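Notes from the teleop bench
By Liv Blomqvist | 13th November
Print this item | E-mail to a colleague

I said last time I'd write something about the peg board work, and then I kept putting it off because I was having too much fun driving the thing. So, sorry for the wait, and thanks to everyone at Irndale who nudged me!

The short version is that we're teaching the two-armed robot to put parts into a board by doing it ourselves first, over remote control. I put on the gloves, the arms follow what my arms do, and everything gets recorded -- joint angles, finger positions, the head view, the lot. The target is 300 good demonstrations before we train anything. Helge Forsberg wanted 3000, and I told him he was very welcome to come and drive.

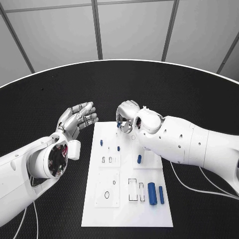

My biggest surprise has been how much of this is about letting go. Picking up a peg, fine, I had that after a morning. But you can't feel anything through the gloves, so you're judging by eye whether the peg has found its hole, and if you open the fingers a touch too early you've nudged it over and you start again. Siv Brekke is far better at it than I am (she has the patience of a heron). She comes in high, stops, breathes out, and only then goes down. I've started copying her, and my spoiled runs have dropped a lot.

The other thing we argued over was what to do with the hand that isn't working. Valter Nygård thought we should park it off to the side every time. Siv and I wanted it close to the board, ready to help, the way you'd hold your own hands at a kitchen counter. We went with close, but with one rule: keep it still unless it has a job. All my little fidgets end up in the recordings, and I don't much want a robot that fidgets like me.

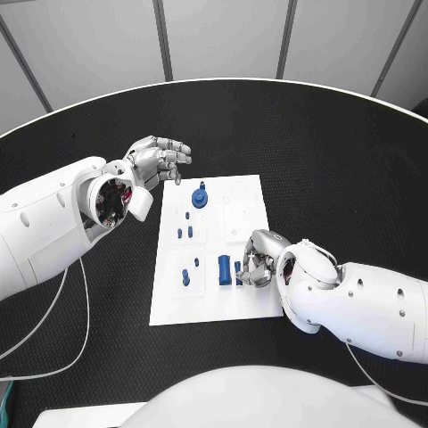
We also shuffle the parts between runs now. In March we did a whole batch with everything starting in the same spots, and the trained arm was great until Ningsih Hutapea moved one cylinder over a bit and it went confidently for the place where the cylinder used to be. Lesson learned. These days whoever isn't driving sets up the board and the driver doesn't get a say.

Sessions are capped at 2 hours, with a break in the middle, and I'd stick to that even if you feel fresh. My last 5 runs before lunch are always the sloppy ones. If you'd like a turn, drop me a line and I'll find you a slot -- gamers and knitters have both done well so far, and I'd love to get a few more people from Holtevora in the gloves.

Related items
Glove calibration, the quick way
Stirnthorpe open bench: what we showed
Naming your recordings so Valter can find them
A visit to Öberg

This site uses cookies to remember your reading settings. Accept | Manage
Get the newsletter by e-mail: sign up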